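3. How people talk about the plot next door

I should say at the start of this section that I never meant to write it. The study was going to be about soil, and about who waters what and when, and I had a tidy set of questions for that. But when you sit down with allotment holders and ask them about soil, they tell you about the neighbours. So by the end of the first month I had given in, and what follows is my attempt to make sense of all that talk.

3.1 Where the talk came from

The site is Gralar, a long strip of plots behind the old railway cutting, and I've had a plot there myself for longer than I've been a researcher (which I declare here so that you can hold it against me where you need to). I spoke with 30 plot holders, most of them twice. I also read the message board that the site runs through Plotgate, where people post about broken gates, spare seedlings and, very often, each other. Over the growing season that came to 2182 messages, and I read every one of them, some of them with a strong cup of tea.

I coded the messages by hand. Mafalda Mendes then took 356 of them and coded them again without seeing what I had done. We disagreed mostly over jokes. A message such as "lovely to see the bindweed doing so well on the top row" went into my pile as a complaint and into hers as friendly teasing, and after a long afternoon we agreed to give teasing a code of its own. I'm glad we did, as it ended up doing a lot of the work in this section. 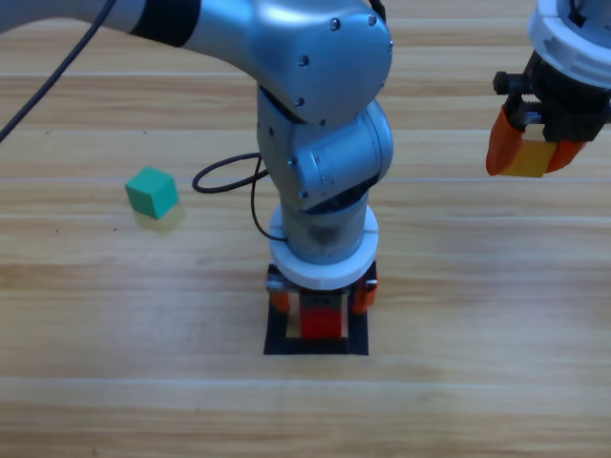 Figure 3. Tabletop with pale wooden planks and a silver-grey robot arm.

3.2 Five kinds of remark

In the end we settled on 5 kinds of remark about a neighbouring plot: praise, complaint, teasing, offers and what I've been calling weather reports. That last one needs a word. A weather report is a remark that tells the rest of the site how a plot is getting on without saying whether that's good or bad. "Her beans are up." "He's dug the far end." I left these out of my first count altogether, thinking they were filler, and then noticed that they nearly always came just before something else. Someone says the beans are up, and two messages later somebody offers canes. Or someone says the far end has been dug, and before tea there's a grumble about where the stones went!

Praise was rarer than I'd hoped. When it did come, it was mostly for things that could be seen from the path, so sweet peas did very well out of it and potatoes did badly. One grower told me she'd moved her dahlias to the front edge "so I'd get a bit of credit for once", and I wrote that down word for word because it says more about the path than I could.

Complaint was the one everybody warned me about, and I did find plenty of it, but hardly any was aimed at a named person. People complained about a plot. They'd say "number such-and-such is seeding all over us", as if the plot had got up one morning and decided to do it. I asked several people about this in the second round of interviews and they mostly looked puzzled, as though I'd asked why they said good morning. The plot is what does the seeding, after all.

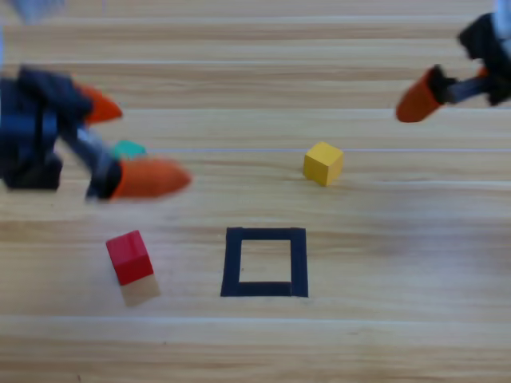 The exception was water. Once we got to the dry part of the season, names came out very quickly, and so did times of day. People could tell me who had been at the tap at half past six in the morning and how long they had stayed there. A hosepipe left running turned an ordinary neighbour into somebody with a first name, a surname and a history. I'd like to be able to say how far this holds on other sites, and I can't, but the growers I met at Carrilho (a much smaller site with one tap between the lot of them) laughed in a knowing way when I described it.

3.3 Teasing as a way of asking

Now for the teasing, which is the part I've changed my mind about most. I had it down as a soft sort of complaint, the kind you make when you have to share a gate with someone. Mafalda thought it was closer to an offer, and having gone back over the messages I think she's nearer the mark. Over and over, a joke about weeds is followed by the joker turning up with a fork. One man was teased for the whole of the early summer about his cabbages, which had been eaten to lace, and by September he was growing them under netting that had come from the very people doing the teasing. When I asked him how that had come about he said, "Well, they wouldn't shut up, so I asked them what they'd do."

I like that answer a great deal. It also made me go back to the offers and look at how few of them came out of nowhere. People on the site seemed shy of offering help outright, perhaps in case it sounded like a judgement on the state of the plot. A joke got round that. It let the other person laugh it off if they didn't fancy the help, and it let them take it up if they did - and either way both of them could carry on sharing the gate.

Where teasing went wrong, it was nearly always with newcomers. A new plot holder reads "are you farming slugs over there?" and hears a telling-off. Two of the people I spoke with had come close to giving up in their first year over messages which the senders, when I asked them, remembered as welcoming. One of the two had even printed hers out to show her sister. 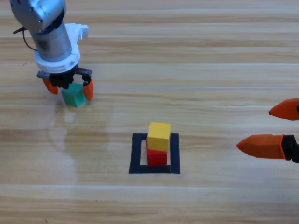 Nicanor Farías

3.4 What I'd do differently

I'd start with the path next time. So much of the talk depends on what can be seen while walking to your own plot that I ought to have mapped the walking before I asked a single question. People with plots by the gate get talked about far more than people at the far end, and for a while I took this as a sign that the gate end was quarrelsome. It's simply the end that everybody passes with a wheelbarrow.

I'd also keep a better record of what was said out loud. The message board is easy to read and easy to count, and I leaned on it too much. The seed swap we call Nusia, held in the shed at the tail end of winter, produced more teasing in one morning than the board did in weeks, and all I have from it is four pages of muddy notes and a packet of leeks I've still not sown.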